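**Stastora old market hall, worth a detour?**

**kerbside_80** (Oct 2, 2018)
Every guide says the Groten quarter is "unmissable." I've got two hours between trains. Is the hall still a market, or just fudge and fridge magnets?

**plumline**
Mostly magnets. The plaque claims 3,111 stalls at its peak. In that building? I don't buy it.

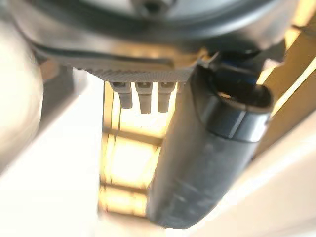 The upstairs gallery is decent, but they rope it off whenever they feel like it.

**nazari_nights**
Disagree. I went in August and the cheese guys by the Flema Street door were the real thing.

**plumline**
One counter isn't a market.

**kerbside_80**
So cheese, then leave?

**nazari_nights**
Go before noon. And skip the walking tour, it's the plaque read out loud.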